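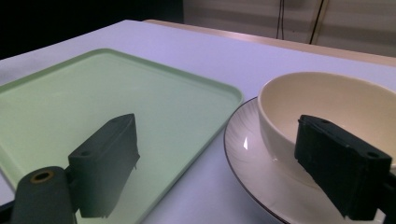
Tisch mit Tablett, Untertasse und Schale, Greiferfinger vorne

Greifer verliert Position nach längerem Betrieb
Forum > Greifer und Endeffektoren > Fehlersuche

kantenfuzzi
Hallo zusammen,
ich habe ein Problem mit den gedruckten Fingern und komme nicht weiter. Aufgabe ist Geschirr abräumen: Schale von der Untertasse greifen, aufs grüne Tablett stellen. Die Steuerung ist eine Niltulis mit Firmware 623. Am Vormittag läuft alles sauber. Nach 100 Zyklen schließt der linke Finger nicht mehr bis zum Sollwert, und der Griff sitzt schief. Gestern ist mir dabei eine Schale heruntergefallen, Scherben bis unter den Schrank. Die Steuerung hat keinen Fehler gemeldet, sie hat den Griff als erfolgreich verbucht.
Referenzfahrt hilft, aber nur für eine Weile. Kennt das jemand?

bolzen_h
Schrauben in den Fingern nachgezogen? Bei mir hatte sich der Gewindeeinsatz im Kunststoff gelöst. Der dreht dann mit und man merkt es beim Anziehen kaum.

kantenfuzzi
Nachgezogen ja, die Einsätze habe ich nicht geprüft. Mache ich heute Abend.

Rumgate-Nutzer
Ich glaube nicht an die Einsätze. Wenn die Referenzfahrt hilft, dann ist es die Position und nicht die Mechanik am Finger. Ein lockerer Einsatz wäre nach der Referenzfahrt genauso locker. Bei mir am Rumgate waren es verlorene Schritte, der Motorstrom war zu niedrig eingestellt und der Antrieb wurde mit der Zeit warm.

bolzen_h
Sehe ich anders. Bei der Referenzfahrt drücken die Finger gegeneinander, da kann sich ein loses Teil wieder gerade hinsetzen. Hatte ich genau so. Zwei Wochen an den Parametern gedreht, am Ende war es ein Messingeinsatz.

Rumgate-Nutzer
Kann sein, kommt auf die Konstruktion an. Trotzdem erst den Strom messen, das dauert 2 Minuten.

teller7
Mich stört etwas anderes. Die Steuerung verbucht einen Griff als erfolgreich, der keiner war. Das ist für mich der eigentliche Fehler. Steht da jemand neben dem Tisch, wenn so eine Schale fällt? Ich würde das Ding nicht weiterlaufen lassen, bis die Greifkraft überwacht wird.

kantenfuzzi
Ich stehe daneben, Not-Halt in Reichweite. Aber du hast recht, die Erfolgsmeldung hängt nur an der Zeit. Wenn der Schließbefehl durch ist, gilt der Griff als gut.

teller7
Dann ändere das zuerst. Endposition und Strom abfragen, bei Abweichung anhalten. Und bis dahin Plastikgeschirr nehmen.

bolzen_h
Plastik ist leichter und verhält sich beim Greifen anders. Damit findet er den Fehler eventuell nie.

teller7
Dann eben Plastik mit Gewicht drin. Scherben sind jedenfalls kein Testverfahren.

kantenfuzzi
Rückmeldung: Am linken Finger ließ sich ein Einsatz mit der Hand drehen. Finger neu gedruckt, Einsatz mit dem Lötkolben eingeschmolzen, 4 Stunden Lauf ohne Versatz. Den Strom habe ich auch gemessen, der lag etwas unter der Vorgabe. Ist jetzt angehoben. Kann also nicht sicher sagen, was davon es war.

Rumgate-Nutzer
Immer nur eine Sache auf einmal ändern.

kantenfuzzi
Ja, weiß ich. Die Abfrage der Endposition ist auch drin, bei Abweichung bleibt er stehen. Ich lasse den Thread noch offen und melde mich, falls es wiederkommt.

lötfahne
Hänge mich mal dran, gleiches Bild an einem Dadton. Welchen Durchmesser hat die Bohrung für den Einsatz bei dir?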